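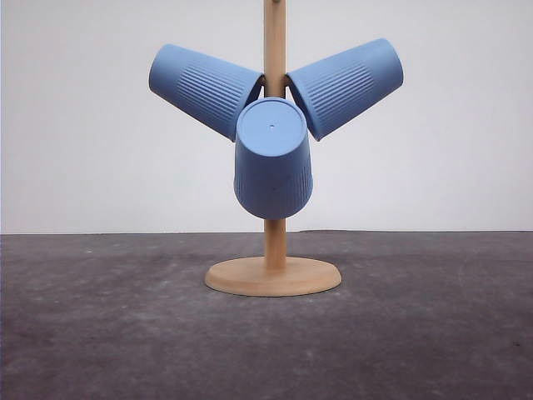

Who can take part in the Havex study of breaks at work?
Anybody who is 18 or older, who works at least 15 hours in a week for an employer in Australia, and who shares the workplace with other people can take part, and it does not matter if the work is casual, part-time or full-time.

Call for participants: breaks, rest and talk in small workplaces

Havex is a small research project on how people rest during their working day. We are now looking for participants for the second round. I am Intan Sumampouw, I coordinate this round, and I am the person who will answer your email if you write to us.

In the first round 313 people filled in our questionnaire. We learned when they take a break and how long it is. What we could not learn from a questionnaire is how a break is decided. Who stands up first? Do you go alone or do you wait for a colleague? If the phone rings while you are eating, is it your task to answer it? Many people wrote to us about such matters in the comment box, and their comments were often more interesting than our own questions. For this reason the second round is a diary study with an interview.

What you will do

The study takes a fortnight of your normal work. You do not need to change anything in your breaks, and please do not try to have better breaks for us. If you skip your lunch on a busy day, we would like to know about the skipped lunch.

On each day that you work, you write a short note in Clirer, the diary page we use. It opens in the browser of a phone or a computer. You write when you had a break, where you were, if other people were there, and how you felt when you went back to work. Most people need less than ten minutes for one note. You can write more if you wish. One person in our trial wrote mainly about a quarrel over the microwave, and this was very useful.

After the fortnight you have one interview with me or with my colleague Rianne Prins. It takes one hour, by video call or by telephone, or in person if you live near our office in Menon. We will read your diary before we speak, so you do not have to repeat everything. We record only the sound.

If English is not your first language, you are very welcome. It is not mine either. You may write the diary in English, Indonesian or Dutch, and the interview can also be in one of these languages. Spelling mistakes are of no importance. Please tell us your choice of language in your first email, because it decides which of us will talk with you.

Who we are looking for

We look for people in workplaces with fewer than 30 staff. It can be a dental clinic, a garage, a bakery, a child care centre, a nursery, an accountant's office, a warehouse, or something we did not think of. We have already enough people from cafes and restaurants, and we are sorry that we cannot accept more of them in this round.

We would especially like to hear from:

people who work early mornings or nights
people who started in their job less than three months ago
apprentices and trainees
people who make the roster for others
people who have no room for breaks and sit in their car or ute, or outside

You cannot take part if you work only from home, or if you have booked more than two days of leave during your diary fortnight. In the second case we can usually move your fortnight to a later date. Two people from the same workplace may both apply. We will then not tell one of them what the other has written, and we ask you also not to compare your diaries before both interviews are done.

What we mean by a break

We received this question often, so I will explain it a little. A break is any time in your shift when you stop your work in order to rest, eat, drink, smoke, pray, telephone your family or do nothing. It can be paid or unpaid. It can be two minutes at the sink while the kettle boils. A meeting with biscuits is not a break, but if it felt like a break, write it down and say so.
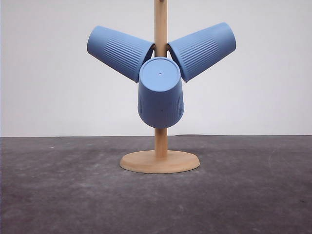 Light blue cups on a wooden stand.

We are interested also in the small objects of a break: the chair that is always taken, the good mug, the sign above the dishwasher, the biscuit tin that is filled by one person only. In the diary there is a field for this, called "things". You can leave it empty. If you want to add a photo, please take care that there are no faces in it and no papers with names of customers or patients.

Payment

You receive $82 as a bank transfer when you have finished the diary and the interview. If you stop after the diary, you receive half of it. You do not need to give a reason for stopping. For an interview in person we pay also your bus or train ticket, please keep the receipt. We regret that we cannot pay for parking.

The payment is for your time and may count as income. If you receive a benefit, please check this yourself before you apply, as we cannot give advice on it.

Your privacy

Your employer will not know from us that you take part. We do not contact employers and we do not ask for the name of your workplace, only for the kind of work and the postcode. In everything we publish you get another name, and we change details by which a colleague could recognise you. In a very small town this can be difficult, and in such a case we will send you the passage first and you decide if we may print it.

The sound recording is deleted when the interview has been typed out and you have had the opportunity to read the text. You can withdraw your diary up to four weeks after your interview. Later than this it is already mixed with the others in our analysis, and we cannot take it out any more.

Please write the diary outside your paid working time if your employer has rules about phones. We do not want you to get in trouble because of our study.

How to apply

Send an email to Intan Sumampouw with the subject line "Breaks, second round". Please mention:

your first name and a telephone number
what kind of work you do, in one or two sentences
your usual days and hours, or that they change each week
the language you prefer
if you have some access needs for the diary or the interview

A CV is not necessary. You do not have to write a motivation letter, but if there is a reason why this subject matters to you, I will read it with pleasure.

We answer every email, normally within five working days. If we think that you fit in the study, Rianne or I will call you for a short talk of around 15 minutes, in which you can ask everything you want. After it we send you the consent form. You can sign it on the screen, or we post you a paper copy with a stamped envelope. The diary begins only when we have your signed form.

Applications are open until the places are filled. Participants who applied in January and have not heard from us should write again, as some messages of that month did not arrive.

Visitors are welcome at our office in the Jalteler building in Menon, room 306. The lift is on the left after the main door. Please make an appointment first, the room is small and we are often on the telephone with participants.

Call published 5 March 2025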